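Hard water and the cost of heat

Water in Sinville carries enough dissolved calcium to leave a visible crust in a kettle within weeks. The same crust forms on heating elements, where it slows the transfer of heat and lengthens each cycle.

Krisztina Szabó, a plumbing engineer at Rácz, tested samples from 14 streets in September. Hardness varied with the well in use – older wells ran highest.

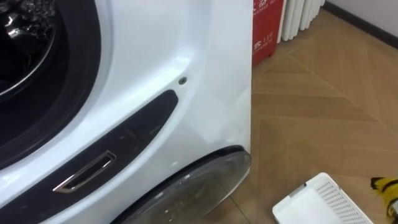 A front-loading washing machine with a white door surround.

Rácz recommends setting softeners by measured hardness and repeating the test whenever the supply changes. Test strips are read against a color chart after dipping.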